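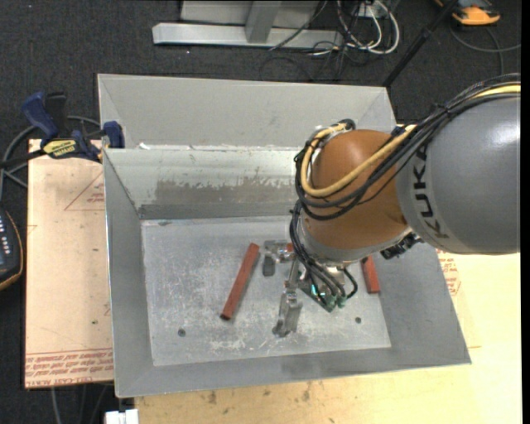

Ob das Verfahren auch dann noch greift, wenn die Kiste fast leer ist, wollte ein Leser unseres Newsletters wissen, bei den letzten Teilen scheitere nach seiner Erfahrung jede Anlage. Genau darum geht es in der neuen Versuchsreihe von Flernora.

Flernora legt Ergebnisse zum Griff in die Kiste vor
Restteile am Kistenrand im Mittelpunkt – Bericht ab sofort erhältlich

Geltetti, 07.09.2018 – Stäbe, die flach auf dem Blechboden liegen. Schräg zur Wand, dicht am Rand, kaum Platz für die Finger. Für viele Greifplaner das Ende der Schicht. Das im Projekt Sustar entwickelte Verfahren plant Griff und Rückzug gemeinsam, die schrägen Kistenwände werden dabei von Anfang an mitgerechnet.

Aufbau in Geltetti: Roboterarm von KUKA, Metallgreifer mit Fingern, Blechkiste mit schrägen Wänden. Kiste am Arbeitsplatz festgespannt. Keine Sonderbeleuchtung, keine Vorsortierung.

Die Zahlen: 400 Griffversuche, davon 104 mit Teilen in Wandnähe. Bei den wandnahen Teilen blieben 24 Versuche ohne Erfolg, meistens weil der Finger auf der Schräge aufsetzte. Das Vergleichsverfahren ohne gemeinsame Planung kam auf den gleichen Lagen auf 60 Fehlversuche. Auswertung nach einheitlichem Protokoll, jeder Fehlgriff einzeln erfasst.

Noch offen: verhakte Teile und sehr kurze Stäbe. Auch die Rechenzeit ist für den Takt in der Fertigung noch zu hoch, daran wird gearbeitet. Der Partner Carrasco übernimmt das Verfahren ab Oktober in eine eigene Testzelle, zunächst mit dem selben Greifer, später mit schmaleren Fingern.

Der Versuchsbericht samt Protokoll und Fehlerliste kann bei der Pressestelle von Flernora angefordert werden. Abdruck frei, Belegexemplar erbeten. Rückfragen bite schriftlich, Stichwort Sustar.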